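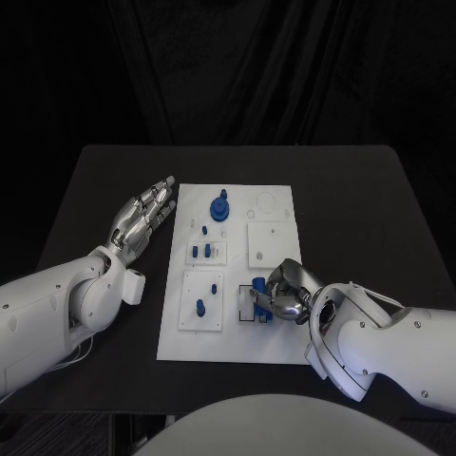
Peg board recordings continue through December

The Zeteo group is now recording the peg board task with both arms. Some part positions are outlined on the paper sheet, so the board can be set up the same way before every run. Satish Yadav has finished 48 runs and the target is 300. Failed grasps are kept and labeled, and they go into a separate folder.

Shirin Alipour will train a first model once 100 good runs are in. If you want a turn at operating, sign up with Satish. Practice takes 40 minutes.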